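Ticket 659: Towel demo stops mid-cycle, open day cell
Opened by: Princess Dalisay
Assigned to: Rodrigo Benítez
Priority: high (visitors due Sunday)

Reported: Arm halts after lift with a grip timeout. Happened on 4 of 16 cycles in rehearsal. Restart from the Nirkeo panel clears it.

R. Benítez: Log shows the fingers closing on a single layer near the hem. Grip check expects a thicker fold and times out at 400 ms. Moved the pick point inward from the hem and slowed the lift. Towel and green table cover unchanged.

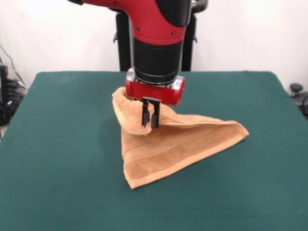 Can visitors start a cycle themselves during the demo?
Only with the host at the panel. The start button stays locked until the host turns the key.

R. Benítez: Reran 16 cycles with the new pick point, no timeouts. Old values saved under the Stusum profile in case we need to go back.

P. Dalisay: Please leave the speed where it is, the front row will want to follow the fold. Wellington Camargo hosts the first slot and has the restart steps.

Status: monitoring, close after the open day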